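Divya Murthy
People keep asking me whether machines can do shop work yet, so I'm putting my answer in one place. I ran the greengrocery side of a small supermarket for a long time and now I write about equipment for independent shops. Thread.

2/ Short answer: some of it, slowly, with a person nearby. Long answer follows.

3/ By shop work I mean what a Saturday assistant learns in the first month. Filling up the display, picking a customer's order into a basket, taking out what has gone over, flattening boxes, wiping down, facing up tins.

4/ Picking is the one everybody shows off. A lemon is a kind thing to pick up. It's firm, it's nearly round, and it looks different from the shelf it sits on. Most of the two-armed machines on sale can manage a lemon.

5/ Green beans are another matter. A customer wants 300 grams. You or I put a hand in, lift, shake off the stragglers and look at the scale. A two-fingered gripper closes on the heap and gets four beans, or it gets the lot, because they're all hooked round each other.

6/ Tomatoes sit between the two. They're a good shape but they're packed against each other, so there's no room for fingers down the sides. Then there's the squeeze. Too little and it drops, too much and you've sold someone a bruise they'll find on Sunday.

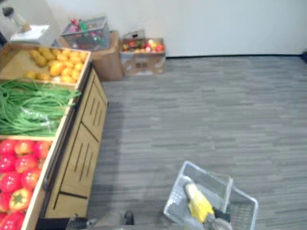
7/ The other half of picking is putting down. Shop assistants know without thinking that tomatoes go in after potatoes. Software can be told that rule, and then somebody orders a melon, eggs and a bag of ice and you need a better rule.

8/ Speed. Murali Warrier, who has a shop in Liresby, timed his own staff last January on an order of 22 items. Just over six minutes, including finding a new roll of bags. The best machine time I've been quoted for a similar list was close to forty, and a technician stepped in twice.

9/ I don't think forty minutes is a disgrace. If it ran overnight for click and collect, forty minutes might be fine. The two step-ins are what sink it, as you'd be paying somebody to stand there at 3 a.m.

10/ Restocking is harder than picking and gets less attention. You have to open the box, take out the old stock, put new at the back, put old on top, and throw out the one that's leaking. Abdelilah Amrani has done it for 22 years and says the leaking one is found by smell more often than by eye.

11/ Floors are done. Buy a floor machine if you have the floor for it. Shelf-edge price checks are nearly done. Stock counting is good for tins and packets and poor for anything loose, where the heap hides most of itself.

12/ Several people asked about home. Much the same picture. Vacuuming, yes. Moving a plate from table to worktop, often. Putting away a week's shopping in a kitchen it hasn't seen before, with a full fridge, I would not bet on it this year.

13/ Houses have one advantage, which is that you're rarely in a hurry. If the washing takes three hours to fold while you're out, fine. A shop has a queue.

14/ Cost, as that's the next question. I was quoted 3,695 a month to lease a two-armed unit, support included, minimum term two years. The cheaper offer was 3,000 with support by email. For a small shop neither adds up at present.

15/ What I'd do with an independent shop now: keep produce in wide, shallow bins, keep the floor clear of boxes, label everything the same way. It helps new staff straight away, and any machine you do take on later will need the same.

16/ What I'd ask a salesman: show me beans. Show me the bin when it's nearly empty and the last few are in the corner. Show me a full hour with nobody touching it. Thirumalai Pinto asked for the hour at a trade day and was offered a brochure.

17/ Someone has asked if I'm against all this. No. My back went at forty-one from lifting sacks of potatoes and I'd have welcomed anything that took a share of it. Lifting full crates from van to cold store is the job I'd most like to see sorted.

18/ I'm visiting a shop in Sullora next month that has had one on trial since the spring. If they let me stay for the morning fill I'll post the timings under this.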